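The Long Bench at Mukstead
What happens to a repair floor when the arms move in

The Mukstead plant repairs small electric actuators, the kind that open dampers in commercial ventilation systems. They arrive in mixed cartons, from several manufacturers, in every state of wear. For most of the plant's life a technician took a unit from the carton, read the label, opened the housing, swapped the gear train or the board, closed it, tested it, and moved on to the next. The job had one title and one pay grade.

It now has four titles. The change began when Odholm, which owns the plant, decided that opening and closing housings was the part of the work most likely to suit a robot arm. The housings are held together by screws and snap tabs in a limited number of patterns. Wrist injuries among the technicians were concentrated in the same two steps. On paper the case was simple.

The arms were supplied by Vikon, a systems integrator, and the software that schedules them is a package called Jafri. Before anything went onto the repair floor, Odholm set up a separate development area where arms, grippers and fixtures could be tried on real units. Several repair technicians were moved there on loan. The loan was supposed to last until March. Most of them have stayed.

Their first finding was that the label was a poor guide to the contents. Manufacturers change suppliers for internal parts without changing the model number, and a housing that closes with three tabs in one batch may have a fourth in the next. A technician feels the extra tab and presses it. An arm running a fixed routine pulls until its force limit trips, and the unit goes to a reject bin with a cracked cover. During the early trials the reject bin filled faster than the output tray.

Vikon proposed a camera at each wrist and a pair of long, flat fingers in place of the original short ones. The technicians proposed something else as well: let a person guide the arm through the difficult units and record what the arm did, so that the routine could be built from handled cases. Both changes were adopted. The second has had more effect on people's jobs, because it made repair knowledge an input to the machine and gave the people who had it a reason to be in the room.
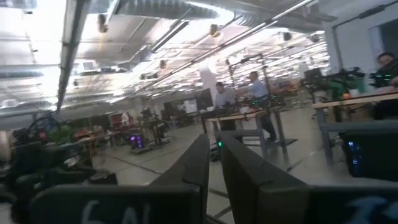 Guiding an arm is slower than doing the repair by hand. A technician who could open a housing in 13 seconds might need 40 to bring the arm through the same motions, with pauses to correct the approach angle. Output measured in finished units fell for everyone assigned to the work, and for a while the plant's bonus formula had no way to account for that. Technicians on loan earned less than colleagues who had stayed on the floor. The formula was rewritten after two of them asked to go back. Recorded sequences now carry a credit of their own, and a sequence that the engineers discard still counts if the technician followed procedure.

The library stood at 3,759 accepted sequences on 2023-10-23, when the plant closed its books on the trial phase. Each is tagged with the housing family, the fastener pattern, the finger set in use and a short note from the person who did the work. The notes were meant to be optional. They have become the part that engineers consult first when an arm stalls, and new hires are given a selection of them to read.

Three arms are now in regular use on the repair floor. They open housings, hold them for inspection and close them again. Gear trains and boards are still replaced by hand. The station is laid out so that one technician serves two arms, with the third kept for families that need a finger change. Jafri decides which carton goes where, based on the label and on how recent units with that label behaved.

This last function is the one that draws complaints. Under the old arrangement a technician could pick from the incoming rack, and experienced people would break up a run of dull units with something more demanding. The scheduler sends the predictable housings to the arms and everything else to people. The result is a day made up almost entirely of hard cases: corroded screws, covers glued shut by a previous repairer, models with no entry in the library. Technicians describe the work as more interesting in the morning and more tiring in the afternoon. The plant has begun sending a share of easy units back to the manual benches after lunch, at some cost in arm utilization.

Wrist complaints have gone down. Neck and eye complaints have gone up, mainly among those who spend long periods watching a monitor while an arm moves. The monitors were first placed at one end of the bench, which meant turning the head for most of a shift. New mounts have been ordered for the repair floor. The development area will get them later.

Training has changed more than headcount. A new technician used to spend the first weeks on housings alone, learning by feel how much force a tab would take. The arms now do much of that work, and the plant has had to decide whether beginners still need it. The current answer is yes. Trainees open and close units by hand for their first month, with the arms switched to other cartons. Supervisors point out that a person who has never felt a tab let go has trouble judging why an arm has stopped.

The four job titles are repair technician, cell technician, sequence technician and process lead. Movement between them is possible on request, with a review every half year. The pay difference between the first and the third is small, and the employees' representatives want it written down how long it will stay that way. Odholm has agreed to discuss the matter when the next group of housing families is added to the library. Work on those has started with the rotary models, which have a spring under the cover and need a different finger.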